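Section 8. Comparing grippers in the simulator

Read this section before you order hardware. Tinaven supplies two gripper models with the Welonlow simulator, the Craddock and the Broritz, and the product sheets make both of them sound as if they will pick up anything you put in front of them. They won't. The steps below let you find out where each one fails on your own parts, at no cost beyond an afternoon.

A word on what the simulator can tell you. It is good at reach, clearance and timing. It is poor at friction, and we don't trust it at all on soft or bendy parts. A gripper that fails in simulation will probably fail on the bench. A gripper that passes has earned a bench test and nothing more.

8.1 Before you start

You need a working Welonlow install, the part file for at least one object you handle every day, and the controller settings you plan to use on the real arm. Do not use the demo parts. They are all easy shapes with generous edges, and every gripper we have tried scores well on them.

Note: If you have no part file, measure the part and build it from simple blocks. A rough model of your own part is worth more than a polished model of somebody else's.

8.2 Setting up the comparison

1. Open a new workspace and load the flat work surface. Leave the floor grid switched on. It makes a tilted view much easier to read.

2. Load the first gripper pair. Check that both grippers face each other across the work area before going on.

3. Open the controller panel and set the update rate to 200 Hz. The default is 60 Hz, which hides small slips between updates and flatters both models.

4. Turn off "grasp assist." This option sticks the part to the finger pads on contact. It was put there for sales demos and has no place in a comparison.

5. Place your part and save the layout under a name you will recognize next week.

6. Set the camera view. The default view looks straight down and hides the gap under the fingertips. A low, tilted view is uncomfortable at first, but it shows clearance problems sooner.

Caution: Do not change the camera view between models. It has no effect on the physics, but it has a large effect on what the person watching believes they saw.

8.3 Running the trials

1. Run 13 trials with the first gripper. Use the same starting position every time.

2. Write down each result as held, slipped or missed. There is no "nearly held." Arlo Blackwood's first round of notes had a whole column of those, and we had to throw the sheet out.

3. Swap in the second gripper, reload the saved layout and repeat.

4. Move the part 8 mm to one side and run both sets again. This is where the scores usually part company. The published figures for both models assume a perfectly centered part, and parts on a real line are never that polite.

Note: If both grippers get a perfect score, suspect your settings first. Check step 4 of section 8.2.

8.4 Reading the results

The simulator gives each gripper an overall grade at the end of a run. Ignore it. The grade mixes speed, force and success into one number, and the weighting isn't documented anywhere we could find. Nerys Kemeys asked for it in August and is still waiting. Use your own sheet.

Look at the misses before you look at the slips. A miss usually means the finger path is wrong and can be fixed in the controller. A slip may be a real limit of the gripper, or it may only be the friction model, and you can't tell which from the screen - take those cases to the bench.

Caution: Never copy the simulated grip force straight into a real arm. Start at the lowest force setting and work up, with the guard closed and the stop button in reach.

8.5 Common problems

Fingers pass through the part. The contact shape is missing from the part file. Rebuild it and discard any trials already run.

Part shakes while held. The update rate has gone back to the default, which happens after some restarts. Set it again and save.

View slopes after loading a layout. The camera roll was saved along with the layout. You can leave it alone, or use Reset Roll before the first trial.

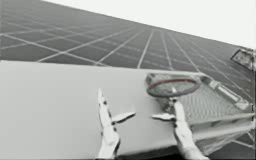 Figure 8-1. Gripper pair at the work surface, tilted view, floor grid on.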